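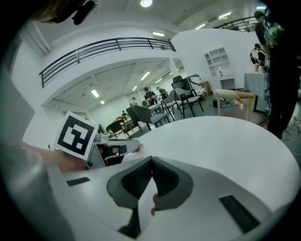
3 Sep 2024 — Stenside, mezzanine building

Walked the ground floor again with Siamak before lunch to settle the furniture question. I don't think we settled it.

Morena's position is that the floor can take everything from Bindness and still work as a shop. I doubt it. The floor under the balconies is crowded as it is, and her plan assumes people will walk in straight lines between things. They won't. Paced out the widest route I could find and then asked Siamak to do it carrying a box. He went sideways twice.

Lighting. Vitalii says the ceiling lights are plenty, upstairs and down. Meter at table height gave 1545 at the best spot and under 1000 once I moved beneath the mezzanine. I want those repeated before anyone quotes them, as I was probably shading the meter on the second one. The white walls help, but how much they help at five in the afternoon in March is another matter.

Round table. The white one is nice to stand at, I'll give it that. Smooth top, no corners to catch a hip on. Still not convinced by round for bench work — you lose the edge you'd push a ruler against, and two people end up reaching across each other. Zlata thinks I'm being stubborn. She has offered to lay out the Hrytsenko samples on it and time herself against the square bench. Fine. Same samples, same order, and somebody other than Zlata holds the watch.

Railings: Stendetti quoted 38 days for mesh behind the upstairs rails. That seems long for mesh. Volodymyr to ask what is in the quote besides mesh. Until then nothing small gets stored near the edge up there, whatever the plan says.

To do:
- repeat meter readings, tripod this time
- get real measurements of the Bindness cabinets (the list gives widths only, no depths)
- ask Morena where the chairs go when people stand up

2 comments · 0 shares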